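Progress report no. 2 – Wurnstead community kitchen and evening cooking classes
27 August 2023
To: Thierry Aubert, Roussel Fund

Thierry – sorry this is a bit rushed, wanted it with you before you go away. Numbers are in the spreadsheet I sent seperately. This is the words part.

Short version: kitchen works open, classes running, money mostly where we said it would be. Two problems, ventilation and the Multberg bus. Both below.

Classes. Spring block finished, summer block nearly finished. 448 attendances so far across both (that's attendances, not people – we have regulars who come to everything). Target was lower, so good. The soup and bread evenings fill up first, every time. Budget cooking slower to start, picked up once we stopped calling it budget cooking and put the actual dishes on the flyer. Lentil stew, chicken and rice, potato pancakes. Knife skills had a waiting list and we could have run it again if Cunport hadn't needed the room back.

Moved the start time to 7 after people told us they couldn't get there from work. Attendance better, cleanup later. Tutors are being paid the extra half hour, it comes out of the contingency line for now. Would like to move it properly into tutor costs if you're ok with that. Let me know.

Class size is capped at 20 on paper. In practice the room is happier with fewer, especially when the ovens are all on, and for the fall I'd rather run smaller groups more often. Same hours overall, same cost, give or take a few bags of flour.
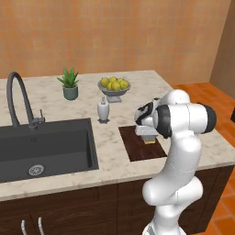 Ventilation. The hood in the Wurnstead kitchen passed its inspection in spring but it is loud and doesn't pull well on the low setting. On high you can't hear the tutor. Had one contractor out, waiting on the second quote. First one came in higher than the whole repairs line so we are not signing anything till we can compare. In the meantime frying is off the menu on class nights and the back door stays open. Fine in August, won't be fine in November.

Transport. The Multberg people are still the ones we lose. The last bus back leaves before class ends. We tried car sharing, a sign-up sheet by the door, and it worked for a few weeks and then the main driver changed shifts. I have asked the bus company whether the later run could come back on class nights only. No answer yet. Plan B is a daytime session in Multberg itself, in the church hall, cold dishes and slow cooker stuff as there is only one small stove. Could start in the fall without new money if we skip the second set of pans.

Food costs. Up, same as everybody. Oil and eggs worst. The farm shop in Cunport gives us end of day vegetables, which has saved us, but the tutors have to plan around whatever turns up and one week it was all cabbage. We're keeping a small dry goods shelf now so there is always something to fall back on. Spend is over on ingredients and under on printing, and the two nearly cancel out.

Feedback. Forms mostly positive, handwriting mostly terrible. What comes up most is people wanting the recipes to take home, so there's now a printed sheet each session. Also asked for – a bread only evening, more vegetarian, somewhere to hang coats. Hooks are ordered.

Still to do before the next report:
– second quote on the hood, then a decision
– confirm tutors for the fall block
– food hygiene refresher for the two new helpers
– Multberg hall, date and insurance
– recipe booklet, text is half done, need somebody to proofread it who isnt me

From you I need a yes or no on the tutor costs line, and the second installment date so I can tell the bookkeeper.

Thanks again, call if anything doesn't add up.

Comments (3)

breadandbutter: Did the spring block, loved it. Is the bread only evening happening or just an idea? I'd sign up tonight

Multberg mom: Yes please to daytime!! Church hall would be perfect, could walk there with the stroller.

K.R.: Is the recipe booklet going to be free or for sale? Would take a few for my sisters either way.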